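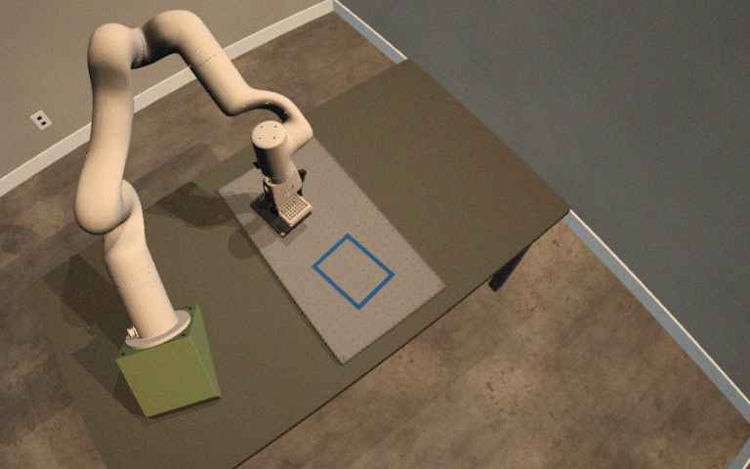 My sourdough starter turned 16 weeks old on the weekend, and I've finally stopped following the feeding schedule off the back of the flour bag. Sixty grams of flour, 60 of water, stir, lid on loosely, off to bed. It lives on top of the fridge because our kitchen in Proltley is freezing by May (the laundry's worse!) and it still takes 11 hours to get properly bubbly.

I've been mixing in a bit of rye as well, which gives it a lovely sour, appley smell, and my neighbours have been getting the spare loaves whether they want them or not. The last one had a great crust but a gummy middle, so I've got more fiddling to do. 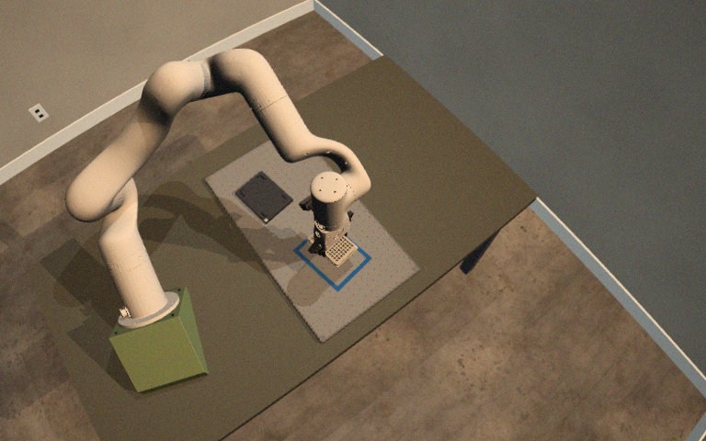 Ingegerd Tangen reckons I'm cutting the bread too early, and that a rye loaf wants a whole night wrapped in a tea towel before anyone goes near it with a knife. A whole night! I'll try it on Thursday's batch.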